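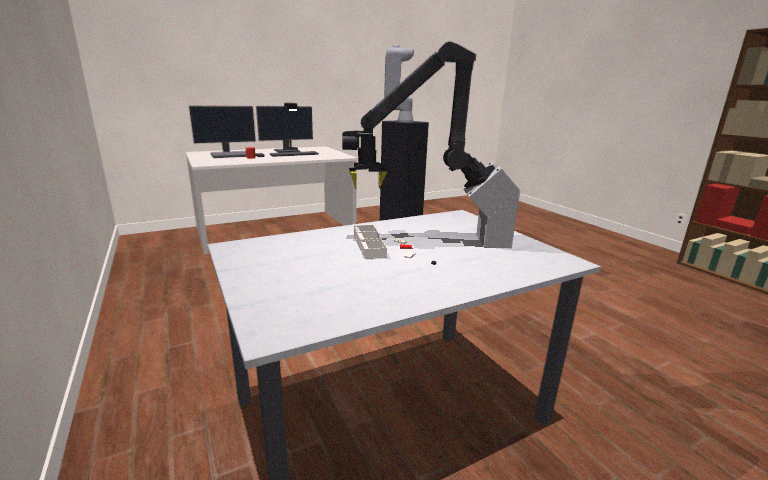

# Cestura 4 Inspection Seal

Cestura 4 is a single-use loop seal for storage sites and shipping containers covered by an arms control or export control agreement. It is made by Bloxham and sold to inspection bodies, customs agencies and defense ministries.

The seal records the time of closing, every check and the time of opening. Records stay in the seal body and are read by cable. There is no radio -- most host states do not allow transmitters inside a declared site.

## Specifications

| Item | Value |
|---|---|
| Cable length | 373 mm |
| Weight | 99 g |
| Record capacity | 1,438 entries |
| Reader connection | Wired, four-pin |
| Battery | Sealed, not replaceable |
| Part number | CS4-287 | 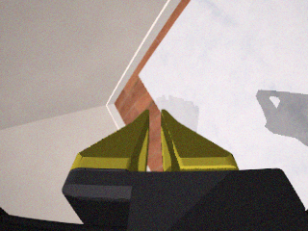

*Render: Gulotham*

## Use on site

1. Pass the cable through both hasps and pull out the slack.
2. Push the free end into the body until it locks.
3. Connect the reader and confirm the closing entry.
4. Write the serial number in the inspection log. Both parties sign.

A seal cannot be reset. If the cable is cut or the body is opened, the key is erased and the next reading shows a fault. The record up to that point can still be read.

## Joint ownership

Each order can be keyed to one party or to two. With two-party keying, the host and the inspecting state each hold half of the key, and neither can add an entry alone. Reading the log needs only one half. Key halves ship separately and are never sent to the same address.
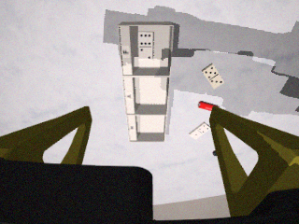
*Open-fronted boxes in a stack of three; the top one holds a domino.*

## Compatibility

Cestura 4 works with the Parkville reader, version 2 and later. Readers from the first Parkville series can show the serial number but not the log. Cestura 3 seals already in place do not need to be changed before their next scheduled inspection.

## Ordering

Seals are packed in boxes of 20. Readers and practice seals are sold separately. Practice seals have an orange body, carry no key and must not be used at a declared site.

An end-user statement is required with every order. Orders received without one are held until it arrives -- the quoted price stays valid while the order is on hold.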